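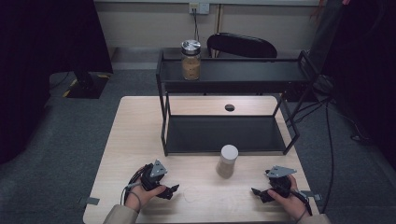

saltmarsh_kitchen
My landlord claims that raw sugar never spoils and that the lumps are only a matter of humidity. I would like to know whether both parts are right. I buy unrefined cane sugar (Bivero, fine grain) in bulk and decant it into glass. By August it sets into one block that I have to break up with a fork. The kitchen is on the ground floor and has no air conditioning. The lid closes fully as far as I can tell. Is the sugar still safe, and should I be storing it differently?
Posted February 1, 2019

gradient_b
Both parts are mostly right. Sugar has very little water available to microbes, so it does not spoil in the usual sense. Unrefined sugar keeps a thin film of molasses on each crystal. That film picks up water from damp air and gives it back to dry air. When it dries, the crystals bond at the points where they touch.

A fine grain has more contact points per spoonful and sets harder than a coarse one. Temperature swings also matter, even in a closed jar, and a shelf next to a stove or a sunny window will see a lot of them.

Check the seal first. Fill the jar with water, close it and turn it over on a dry paper towel for 5 minutes. If the towel is damp, replace the liner or the lid. Dry the jar completely before refilling. Damp left under the rim is enough to start a crust. Also fill it as high as you can, to leave less air on top.

To soften a block, put a damp piece of unglazed clay in with it overnight, then take the clay out. Leaving it in for weeks makes the top layer sticky.

The exception on safety is sugar that has been visibly wet. If it smells sour or yeasty, throw it out.

tollgate505
I had the same thing with Ikora sugar. Switched to Clokberg jars with the rubber ring and it stopped. They cost more. Might have been the dry winter, can't say.

kelp_and_rye
Don't put rice in it. Rice pulls moisture out, and with unrefined sugar that makes the lumps worse. It works for salt. I buy smaller bags now, 2 at a time, and keep the second one sealed until the first is gone.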